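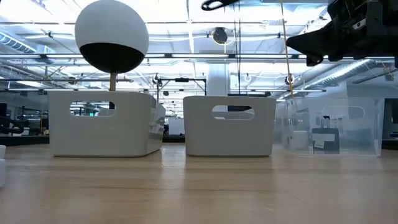 Photo: Lirley trial bench, Plellotdale

January 22, 2019

Second day with the Lirley kit on the bench. I slept badly and came in before the heating was warm, so I wrote the first notes with my coat on.

The three bins stand in a row, two white and one clear. Baloyi wants to know if we should buy the kit or only rent it until September, and I must give an answer they can use. The brochure is pleasant to read but it says little about clear plastic, and clear plastic is most of what Fullen sends us.

I read the manual again, all 111 pages. The chapter on teaching a new position is good, with short sentences, which I like because I do not need the dictionary. The chapter on the gripper is less good. It uses two different words for one part, and I lost half an hour before I understood this -- I wrote both words on a paper and put it on the wall.

The price is 843 per month with service, or 472 without. I think we need the service in the first months, but I would like to ask what happens if we stop it later. The contract is not clear to me there, and maybe it is my English, maybe not.

I like the handle openings on the bins. I wish the lids had been in the same delivery. I have written to Lirley about them and there is no reply yet.

Tomorrow the clear bin first, while I am fresh. Must also bring my own tea.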